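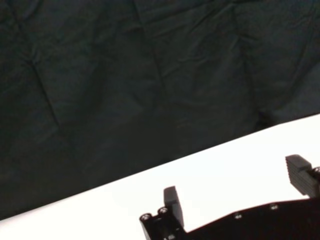

Getting creases out of a dark cotton backdrop

Filed under: Home & Craft > Fabric Care

hala_t
I bought 8 yards of charcoal cotton for the craft fair table and it wrinkles if I look at it. Iron or steam?

kruangrit
Steam. Hang it overnight first, then work from the top down.

Zoltow50
Disagree. Steam never got fold lines out of mine. Hot iron, wrong side up, cloth a little damp.

kruangrit
An iron leaves shiny patches on dark cotton. I ruined a skirt that way.

Zoltow50
Not from the wrong side.

elinp
Either works if you stop folding it afterward. I roll mine on a cardboard tube from the fabric store.

hala_t
I have a tube. Will try the iron on a corner tonight.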